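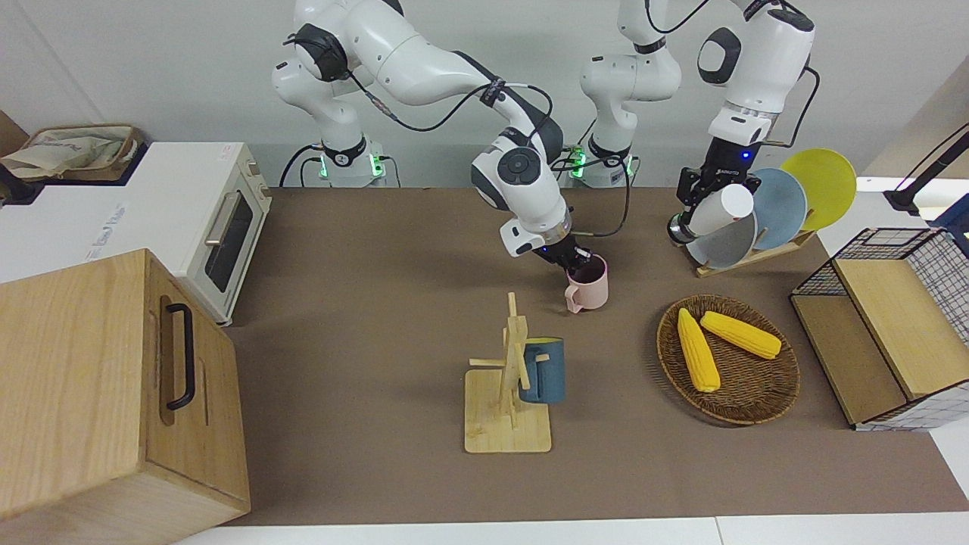 **Umberg House – Kitchen and Dining Club**

# The shared kitchen table

The brown mat on the main table gets more use than anything else in the building. Mugs, plates and whatever is being cooked that day all end up on it.

**Mug tree.** Light wood, square base, one post with short pegs. The dark teal-blue mug is on its peg and the pink one is just above the tree. Mugs go back here after washing, handle over the peg. Please don't stack them inside each other.

**Plate rack.** Low and made of pale wood. It is holding three round plates on edge – yellow, pale blue and light gray. Dinner plates fit if they are put in straight. Bowls go in the cupboard.

**Paper cups.** These are for guests and open evenings. We bought 2,000 last fall and the remaining sleeves are on the pantry shelf. Members should use a mug.

**Wicker tray.** Round, woven, in brown tones, with two yellow corn cobs in it. The tray is for vegetables and dry bread only. It can't go in the sink. Brush it out and wipe it with a cloth.

**Storage unit.** The light-wood box with the black wire mesh basket on top stands at the right-hand side of the table. Small items that have no other place can go in the basket. Keep the open front clear enough to reach inside.

## Using the table

- Wipe the mat at the end of your session. A damp cloth is enough.
- Put cutting boards down before you use a knife.
- Chipped mugs and plates go in the gray bin by the door – do not hang or rack them.
- The table seats 10 for the Shirazi supper. For anything larger, book the Kokeline room.

Replacement mugs come from the Amero order, which goes in twice a year. If you want a color added, write it on the sheet inside the pantry door.

Page updated 30/09/2025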